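木地板过日子的若干土办法（附风扇、白鞋和浅色裤子）

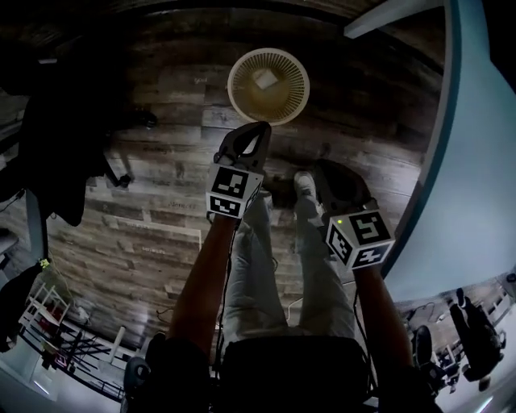 坐着看到的木地板，圆风扇和白球鞋也在。

搬进Hanthorpe这套老房子之前，我对地板的全部要求是“别塌”。住进来之后要求逐年提高，先是希望它别响，后来希望它别黏，再后来希望光脚走过去袜子不会变成灰色。下面这些办法有的是自己试出来的，有的是楼下Gemma Mellor教的，她的地板比我的老，脾气也比我的好。

先说扫地

木地板最怕的是沙子。水还能擦，沙子夹在鞋底和地板之间，等于每天请人拿砂纸来家里散步。门口放两块垫子，门外一块粗的，门里一块软的，粗的刮泥，软的吸水。垫子每周拎出去拍一次，在楼道里拍会得罪邻居，在阳台上拍会得罪楼下的邻居，我目前的做法是下楼去院子里拍，只得罪猫。

扫地用软毛扫帚，顺着木条的方向扫。横着扫会把灰塞进缝里，看起来干净了，等开春一受潮，缝里那条黑线就出来了。吸尘器要换带毛刷的地板头，光头的硬塑料边拖过去，一道一道的，下午太阳斜着照进来的时候特别好看，好看到你想把窗帘拉上。

缝里已经有黑线的，拿旧牙刷干刷，再用吸尘器的扁嘴跟着吸。不要用牙签，牙签会断在里面，然后你就有了一条黑线和一截牙签。

拖地的水要少

拖把拧到什么程度算干？用手攥一把，手心潮，不滴水。地面拖过去，一两分钟内自己干透，就对了。要是拖完还能看见自己的倒影，说明水多了，赶紧找条干毛巾踩着走一遍，顺便算锻炼。

清洁剂我用得很省。一桶温水，挤一小点中性洗洁精，够了。多挤的那些都会留在地板上，干了以后发黏，发黏以后沾灰，沾灰以后你觉得地板脏，于是又多挤一点。我有整整一年都在这个圈里转，还以为是地板老了。破解的办法很无聊：用清水拖，拖完换水，再拖，一直到脚底不粘为止。

白醋的事每年都有人来问。刷了漆的地板偶尔用一次稀的，问题不大，天天用会把光泽吃掉。上油或者打蜡的地板就别碰醋了。不知道自家是哪种，找个衣柜底下的角落滴一滴水，过十分钟去看：水珠还鼓着，多半是漆面；渗进去颜色变深，多半是油面。滴完记得擦，我忘过，现在衣柜底下有一个圆印子，所幸衣柜很忠诚，从不挪开。

蒸汽拖把我不推荐。Kieran Hartley买过一台，邀请大家去参观，大家参观了一个下午，后来他家走廊的木条边上翘起来几处，大家又去参观了一次。

咯吱响

老木板响，一般是木条互相摩擦，或者木条和底下的钉子摩擦。冬天暖气一开，木头收缩，响得更勤，半夜去厕所全家都能给你报站。

最省事的办法是滑石粉，没有就用爽身粉。在响的地方撒一点，拿软刷子往缝里扫，垫一块布在上面，来回踩几脚，多余的吸走。管几个月，再响再撒。粉撒多了地会滑，所以每次只撒一小撮，撒完先别穿袜子跑。

粉压不住的，就得看看底下是不是松了。找响点有个笨办法：一个人慢慢走，另一个人趴着听，听到了拿纸胶带贴个叉。我家那次贴完叉，客厅像出过什么案子。叉集中在一条线上的，通常就是那根龙骨的位置，打一颗细的木螺丝下去，头沉进木头里，再用补木膏抹平。下手之前弄清楚底下有没有水管和电线，不清楚就请懂的人来，这一条我没有笑话可讲。

租房子的，撒粉就好，螺丝留给房东。

划痕、水印和家具腿

浅划痕拿核桃仁擦，这个说法流传甚广，我试了，浅色木头上确实淡一些，代价是一颗核桃，另外屋里会有一股点心铺的味道。深一点的划痕用同色的修补蜡条，先用吹风机把蜡吹软，填进去，拿旧会员卡刮平，再用棉布打圈擦。颜色宁可浅一号，浅了像木纹，深了像伤疤。

白色的水印，就是杯子底那种圈，先别急着上药。放两天，有一部分自己会退。不退的，垫一块干棉布，用熨斗最低档，不开蒸汽，隔着布按几秒，抬起来看看，再按。急性子不适合这项工作，我就是急性子，所以我家茶几旁边那个圈现在是茶色的。

家具腿下面都贴毛毡。毛毡片分自粘的和钉的，自粘的贴之前要用酒精把椅子腿底擦一遍，不然贴上去走两天就歪到旁边，像没穿好的拖鞋。我买过一种Kondeo的圆毛毡，一包14片，听上去很多，四把椅子下来还不够，于是又买一包，第二包又多出来一大堆，现在抽屉里常年住着一群毛毡片。毛毡里头会卡沙子，隔一阵翻过来用胶带粘一遍，卡满了就换，别心疼。

转椅底下铺垫子。软轮子、硬轮子的争论我不参加，反正都铺。

风扇这一节

天一热，风扇就从柜子顶上下来了。下来之前请先擦，不擦就开的话，第一阵风里有去年整个夏天的回忆。

擦法：拔插头，拆前网。前网多数是一圈卡扣加底下一颗小螺丝，螺丝拧下来请立刻放进一个碗里，不要放在地板上，木条之间的缝对这种螺丝有很强的吸引力。网泡在温水加洗洁精里，叶片用湿布两面擦，后面那一侧最脏，手伸不进去就套一只旧袜子。电机那块只用干布，或者拿毛刷扫散热孔。全部晾干再装回去，急着装的话，至少把它搁在窗边等一杯茶的工夫，再加一杯。

懒人版：给风扇从头到底套一个大塑料袋，开最低档转几秒，灰掉进袋子里。网上把这个办法说得神乎其神，我试过，掉下来的是浮灰，油灰纹丝不动，而且塑料袋有可能被吸到网上，看着心慌。现在我还是老老实实拆。

落地扇放在木地板上会嗡嗡响，多数时候响的是地板。底座下面垫一块薄橡胶垫，或者剪一块旧瑜伽垫，声音立刻小一截。还响，就摸摸前网有没有卡紧，再看看底座的螺丝。摇头的时候每到左边就咔一下的，我家那台修了三回也没修好，后来不让它摇头了，我自己换位置坐。

收起来的时候也擦一遍，套个旧枕套。明年的你会感谢你，或者会纳闷枕套去哪儿了。

白鞋

在家穿干净的白球鞋，是一种很乐观的生活方式。洗法我归纳过几回，每回都被新的污渍推翻，目前这套还算稳。

鞋带拆下来单独洗，装进小网袋，和毛巾一起丢进洗衣机就行。鞋面是皮的，用湿布蘸一点中性皂擦，别泡。帆布的可以刷，刷子要软，顺着布纹。鞋底边那圈胶最显脏，用纳米海绵轻轻蹭，蹭下来的黑水马上擦掉，不要让它流到鞋面上去观光。

晾的时候塞白纸，不要塞报纸，油墨会印到鞋里，印得还挺清楚。帆布鞋洗完容易发黄，多半是皂没冲干净，多冲两遍，再用白色厨房纸把鞋面整个包起来放在阴凉处，黄渍会跑到纸上。包好的鞋看起来像刚动完手术，家里有老人小孩的提前说一声。

黑色的鞋底在木地板上蹭出来的黑道子，用网球擦。网球拿刀划个十字口，套在扫帚柄头上，站着就能擦，腰会感谢你。橡皮也行，就是要跪着，画画用的白橡皮最好，带红蓝两头的那种，蓝的那头别用，那是砂的。

浅色裤子

浅灰色的裤子显什么脏？基本上都显。水渍是深灰的，油渍是更深的灰，咖啡渍有自己的想法。

油点子，当场撒一点玉米淀粉或者爽身粉（对，就是治地板那一罐），捂一刻钟，拍掉，再用洗洁精点上去，手指轻轻揉，温水冲。揉的方向从外往里，不然一个点会揉成一个省。咖啡和茶，先用冷水从反面冲，冲完再上皂。血用冷水，一直用冷水，热水下去它就永久入住了。

坐在地上干活的人，膝盖和屁股最容易磨亮。磨亮的地方用稀醋水湿一下，垫块布，熨斗低档熨过去，再用软刷把毛刷起来。亮得太久的就救不回来，改当“擦风扇专用裤”，我现在有三条。

晾浅色裤子，翻过来晾，裤腰朝上夹。木衣架没刷漆的不要直接挂湿衣服，会染上一道黄杠，刚好在你最不方便解释的位置。

工具放哪儿

以上这些零碎，我放在一个旧饼干盒里，盒子上写着“地板”。里头是：纸胶带、修补蜡条、毛毡片（很多毛毡片）、白橡皮、旧牙刷、一小罐粉、软布。软布用旧T恤剪，纯棉的，领子和印花的部分不要，印花会刮。

拖把头洗完一定挂起来晾，头朝上。湿着塞在桶里，隔天整个卫生间都会知道。拖把头每隔一阵要换，Lu家杂货铺里的那种7块钱一个，贵的要68，我两种都买过，区别主要在于贵的那个我舍不得用它擦厨房。

打蜡这件事，我一年只打一回，放在四月，开着窗不冷，也还没有飞虫来凑热闹。蜡要薄，用布抹开，薄到你怀疑自己有没有抹，就可以了。等干，再用干净布擦亮。挑一个星期天上午，把人都打发出门，从最里面的角往门口退。我第一次是从门口往里打的，在卧室里待了一下午，看完了半本Clitum的旧说明书，那是一台我早就扔掉的熨斗。

打过蜡的地方头两天走路小心，尤其楼梯口。刷漆的地板不要打蜡，打了也挂不住，只会滑。

几封读者来信

上次写抹布那篇以后收到161封来信，大部分在争论抹布该不该煮。关于地板的挑几封回一下。

有人问猫在木地板上跑，指甲印怎么办。剪指甲，浅的印子按划痕那节办，深的就当木纹。也可以在它最爱急刹车的地方铺一条地毯，底下垫防滑网，没有防滑网的地毯会变成交通工具。

有人问地板缝宽了，能不能填。冬天别填。冬天缝最宽，这时候填满了，夏天木头一胀，没地方去，就往上拱。等梅雨过后看看缝还剩多少，还宽再用软的填缝料，颜色拿一小块先试。

有人问地暖上的木地板能不能铺厚地毯。能铺薄的，别铺大的，更别把床垫直接放地上，闷久了那一块颜色会不一样，掀起来非常壮观。

还有一位问，蜡烛油滴在木地板上，用熨斗和吸油纸行不行。漆面的先用冰袋隔着塑料袋冻硬，拿塑料卡片平着铲，剩下一层薄的再垫纸低温熨。别用金属刀，我知道你手边那把就是金属刀，放回去。

煮抹布的问题下回再说，Gemma和Kieran在这件事上已经不讲话了，我得先两边都喝过茶。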